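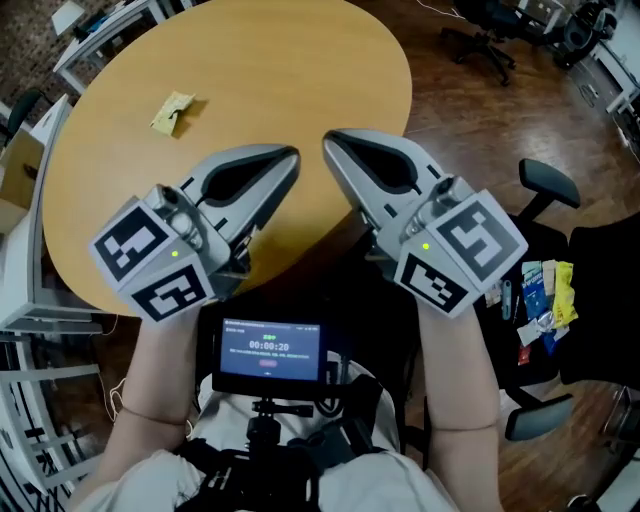 Filed under: Bench Notes, Finishes & Adhesives

Monday, December

Erkley oil, second go. Writing this up while it's still fresh, and so that I don't have to repeat it at every tea break at Gellside.

Where we were: the Erkley people claim their one-coat hardening oil is ready for "normal household use" after 12 hours. The old stuff, the plain linseed blend we mix ourselves, needs days between coats and then a couple of weeks before I'd let anyone put a mug on it. So a finish that goes on after lunch and can be delivered the next morning would change how we run the shop. I would like it to be true. I have also been sold quick finishes before, and I still have the half-used cans on the bottom shelf.

First go was last month and I'm throwing those results out. I sanded the boards on different days, two of them came from a different plank, and I wiped the last one with a rag that may have had wax on it. It did best of the lot, of course. Baiba Kuusk pointed at it and said we should just put wax on everything, and I don't think she was joking.

Setup this time:

4 ash boards, all cut from one plank, sanded the same afternoon to the same grit, dusted with a dry brush, no solvent wipe.

Board A: Erkley, one coat, as the can says.
Board B: Erkley, two coats, a night between them (the can says you don't need the second).
Board C: our linseed blend, two coats, put on two weeks ahead so it had its full time.
Board D: bare.

Can of Erkley is from lot 3831, bought new from the counter at Worklow and opened for this. I mention the lot because the sales sheet says the recipe was "improved" and gives no hint of when. If anyone repeats this with another can, write down the lot or don't bother telling me about it.

Humidity in the finishing room was 33 percent when I put the oil on. That's dry, it's always dry in there once the heat is running. It should help the Erkley if anything, so it can't complain of unfair treatment.

Application. It goes on nicely, I'll give it that. Thin, spreads well, doesn't drag. The instructions say to leave it ten to fifteen minutes and buff off the excess "until the surface feels satin to the touch." A surface feels satin to the touch when you want to be finished buffing. I buffed until a clean paper towel came away clean and left it at that. Smell is mild going on, then gets strong after an hour, a sort of sweet crayon smell. The can says low odor. I suppose that depends on what you're used to.

Next morning. Board A felt dry under the palm. Pressed a thumb into it for a slow count of thirty and saw no print. At this point I'd have said the claim was looking all right, and this is the point where I think most people stop testing and write their review.

Water first. A glass with a wet base on each board, left over the lunch break. D took a dark ring as expected. A took a pale one. Fainter than D, but I could see it from the doorway with the lights on. B had a partial ring, more of a crescent, and it had mostly gone by closing. C had nothing I could find, and I did look, with the lamp held low.

Then a mug of hot tea, no coaster. A again: pale ring, with a slightly tacky feel inside it that lasted until I went home. B: a dull patch. C: a dull patch as well, smaller, so our own stuff isn't perfect and I'm not going to pretend it is. D I didn't bother with.

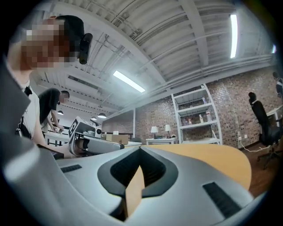

Red wine I only did on A and C, a spoonful each, wiped after a few minutes. Both fine. I don't put much weight on this one. Wine is the thing every finish company shows in its advertising, and I've never had a table come back to the shop for wine. They come back for hot dishes and for plant pots.

Olive oil: left a darker spot on A that I could still see the next day. On B and C it wiped off.

The scratch test was my thumbnail and then a coin, so take it for what it is. All three finished boards marked with the coin. No real difference. Anybody who says they can rank oil finishes with a coin is ranking how hard they pushed.

So, one coat overnight: no, not for anything we'd put our name to. Dry to the touch, yes. Ready for use, only if the household never drinks anything.

The two-coat board bothers me a bit, since it did better than I wanted it to. B had a day less to cure than the claim would have allowed it and it still came close to C on everything but the hot mug. If I'm being fair, Erkley with two coats and a few days may be a decent finish. But then it costs what it costs, twice, and you've lost the one thing they're selling. I'd like to see B again after two weeks next to C. I've left both on the top rack with tape on the back. Please don't use them as stirring boards, as happened to the last lot.

What I can't rule out:

Ash is open-grained and drinks oil. On beech or maple one coat might sit better. I've only got ash to spare.

I may have buffed too hard. The Erkley helpline said so at once, before I'd finished telling them how I'd buffed. When I asked how hard would be right, I was told "firmly but not too firmly." I wrote that down on the lid.

Dry room. The helpline also suggested it was too dry, then later in the same call that damp was the usual trouble. I don't know what to do with that.

One plank isn't a forest. If someone gets a clean one-coat result I'd like to see the board, in person, with a wet glass on it.

Talked it over with Baiba while we were sweeping up. Her view is that the customers don't test anything, they look at the shine on delivery day, and the one-coat boards do look good on delivery day. True, and it's a fair argument for a shop that doesn't answer its phone. She did agree the tacky patch was bad. She'd also read a glowing account of the same oil by a maker over near Worklow, so I looked it up. Nice pictures, and the tabletop does look lovely. It was written the day after the oil went on. There's no follow-up. I've sent a note asking how it's holding up and I'm not holding my breath.

The Krūmiņa table is the reason for the hurry. They want it before the holidays and it has kids eating at it, so it gets the linseed blend and they'll have to wait. I've told them so on the phone. They had seen the Erkley ad too and asked if we couldn't just use that. I offered to drop off board A for them to keep in the kitchen for a week. They said they'd wait.

To do:
– look at B and C again in two weeks, same glass, same mug, same spot on the bench
– try A again with the ring sanded out, see if a patch repair blends in or shows (the sheet says "invisible repairs", so it'll show)
– one board in the unheated store to see what cold does to the drying
– oily rags in the metal bin with the lid ON, same as with linseed. The can says so in the smallest type on it and I found one balled up under the sink this morning
– don't order the big can yet, whatever the discount

Added before locking up: the ring on A has faded a little. Still there with the lamp held low. I've penciled around it so we can't argue later about where it was.

We use cookies to remember your preferences and see which pages get read. Accept all | Manage settings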